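Minutes, arm build group
January 8, 2020, Bornow workshop, upstairs desks

**Present:** Roksolana Ostapchuk (chair), Damián Arellano, Kwame Zakaria, Rawan Saliba (notes)
**Apologies:** Jaqueline Lozano

**1. Last minutes**

Agreed, with one correction. The replacement wrist bracket was printed by Kwame, not Damián.

**2. Arm and gripper**

Damián has refitted the shoulder joint with the Toltinen bearing. There is still some play when the arm is stretched right out, less than in October. He wants to leave it alone until the wiring is finished.

Kwame has rewritten the gripper close routine. It now stops on motor current, with the limit set at 16 in the config file. Roksolana asked for the old value to be kept as a comment in case we need to go back. Kwame to do this.

The wrist cable still catches on the elbow at one end of its travel. Rawan suggested a longer loop and a second clip. Agreed to try the clip first.

**3. Desk tasks**

We are keeping to two tasks for now: closing the lid of the cable hatch, and moving the clear plastic cup. Damián would like to add the laptop. Roksolana said no, not until the current limit has been tested on something cheaper. Left there.

Kwame went through the camera views on the big screen.

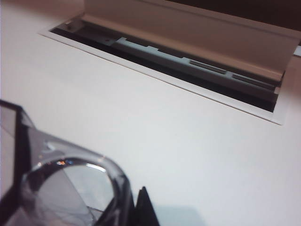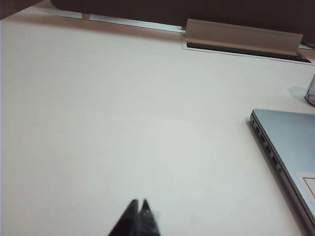
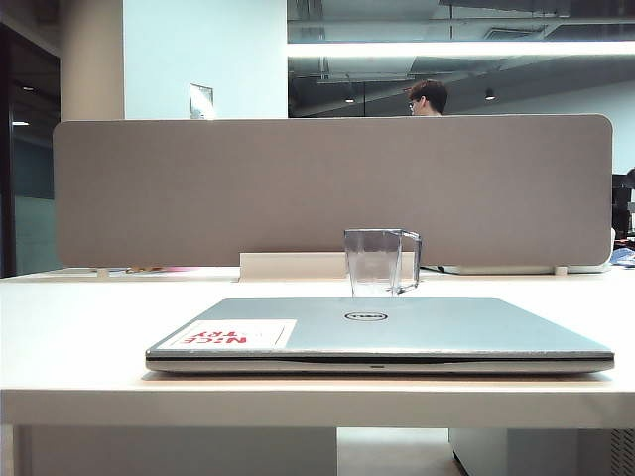

*Wrist camera over the hatch slot with the lid up; wrist camera, fingertips and desk; fixed camera, with laptop, cup and divider.*

Points raised:

- The wrist view is good close in. With the arm back, the hatch is right up at the top of the picture and the cup is only just in at the side. Kwame to try tilting the mount down less.
- The cup is hard to pick out against the desk from the wrist. Rawan proposed a band of coloured tape round it. Damián was against, as he wants the arm to manage with plain objects. Agreed to run 50 tries without tape and 50 with, then compare.
- The fixed camera takes in a lot of room above the divider. Roksolana asked for the top of the picture to be cropped before anything goes on the group page. Rawan to do it.
- White desk, pale lid. Damián thinks the exposure should be locked by hand on both cameras. No objection.

**4. Storage**

The shared drive is nearly full. Kwame has 2000 short clips on it from before the gripper was changed. Agreed that he can delete these once Jaqueline has confirmed she is not using them.

**5. Money and parts**

Rosales have quoted for a second motor driver board. Price accepted. The Dalach power supply is still on back order, so we carry on with the bench one. Jaqueline to chase by email.

**6. Actions**

| Who | What |
|---|---|
| Kwame | Old current limit kept as comment; camera mount angle |
| Damián | Second clip on wrist cable; lock exposure |
| Rawan | Crop fixed camera view; tape for cup |
| Jaqueline | Old clips, yes or no; Dalach order |
| Roksolana | Order board from Rosales |

**7. Any other business**

The hex keys are to go back in the red tin after use. The 2 mm one is missing again.

Next meeting to be set by email once the board has arrived.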